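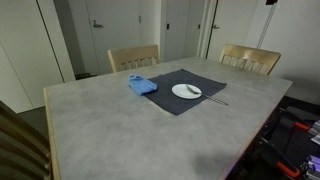
Last updated: 24 October 2023

The Map That Learned to Breathe

The opening titles of Maglaya last a shade under a minute, and I have watched them more times than I've watched the series itself. A line crawls across cream paper. It wobbles, doubles back, becomes a coastline, and then the whole coast rises and falls as if something very large were asleep underneath. Then the lettering arrives, one stroke at a time, and you realise you have been holding your breath along with it.

They were made by Milagros Navarro, who works under the name Neresgate and who, until this job, had never animated a map in her life. She came from book covers. You can tell, in the best possible way! Every still has the balance of a jacket you'd pick up in a shop without knowing why.

"I drew the island first and worried about moving it later," she says. "That was probably the wrong order. But I didn't know how to worry about it first."

The island is called Stosudness in the story, and the scripts say very little about its shape (a harbour, a marsh, one road). So she made it up, in dip pen, on sheets of watercolour paper much too big for her scanner. Each sheet had to be scanned in four pieces and stitched back together. If you look hard at the northern cliffs there is a faint step in the ink where two of the pieces don't quite meet. The producers asked if she wanted to fix it. She made it into a waterfall.

What I love is how little is on screen at any moment. There are 22 separate drawings in the finished sequence, and the rest is timing. The breathing effect comes from two copies of the same coastline, one a hair larger than the other, fading back and forth on a slow curve. She tried it first with the fade running at an even speed and it looked like a faulty light bulb. Then she stretched the out-breath so it took nearly twice as long as the in-breath, and there it was – a sleeping animal.

The lettering took longest. Navarro tested 40 versions of the capital M before February, when the score came in and threw most of them out. The music was slower than she'd expected, and the quick, scratchy letters she had been fond of suddenly looked nervous. The ones we see now are rounder, with a heavy foot on each downstroke, and they are drawn on so gently that the last A is still finishing when the picture goes dark.

Colour hardly gets a look in. There is the cream, the brown-black of the ink, and a single blue that turns up for five seconds when the tide comes over the marsh. She mixed it in paint, photographed it in daylight and matched it on screen by eye. I asked for the recipe and she couldn't remember it, though she did find the jar lid with a dried ring of it round the inside.

Her next job is a set of short films for Namness, all of it on location, with the titles painted straight on to walls and filmed as the sun moves across them. There's no undo on a wall. She sounds delighted about it, and has already bought the brushes.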